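Subject: Re: [porndale-gardens] Low pressure at the top taps

From: Setareh Ghaffari
To: porndale-gardens list

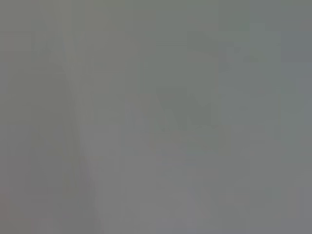 I have the same trouble on the upper row, so I'm answering to the whole list. Quoted part first, then what I found.

> The top two taps have gone down to a trickle again. It takes me
> most of an evening to fill one 30 gallon barrel. The lower taps
> are fine. Is it the Koster filter, or do we need a bigger pipe
> up the hill? I was quoted 370 dollars for the pipe and I'd like
> to know before anyone spends it.

I would hold off on the pipe. The line that goes up the hill is the same one we had two summers ago, and the pressure was good then. Something has changed since, and pipe doesn't shrink.

The first thing I'd look at is the filter by the Prollgate entrance. The screen inside is very fine and it clogs with silt every time the town flushes the mains. To clean it, shut the valve on the street side, open the lowest tap to let the pressure off, and unscrew the bowl by hand. Don't use a wrench on it. I cracked one that way and the replacement took 2 weeks to come. Rinse the screen from the inside out. If it still looks brown after that, soak it in white vinegar overnight. Put a little plumber's grease on the rubber ring before it goes back.

A dirty filter should slow down every tap, though, and you say the lower ones are fine. So I don't think it's the whole answer. The lower taps may be losing some and you just wouldn't notice, with the hill in their favor.

The other suspect is the drip system on the Lellel side. It was put in after the last good summer, and it tees off the main line just below the upper row. There is 117 feet of drip hose on it now. If the timer comes on in the early evening, that is the same time most of us are up there with watering cans. I asked for it to be moved to 4 a.m. and was told it had been, but I haven't checked the timer myself. They do reset when the battery dies.

You can test this without any tools. Fill a bucket at the top tap and time it, then shut the drip valve (blue handle, on the left as you face the shed) and time it again. If the second one is a lot quicker, we have our answer and it costs nothing to fix. Please open the valve again afterward – the beans on that side have no other water.

If neither of those helps, there may be a leak underground between the shed and the upper row. Look for a patch of grass that stays green when the rest goes dry. I walked it last month and didn't see one, but it had rained.

I can bring a pressure gauge that screws onto a hose tap. It's at my brother's at the moment. Let me know what you get with the bucket.

Setareh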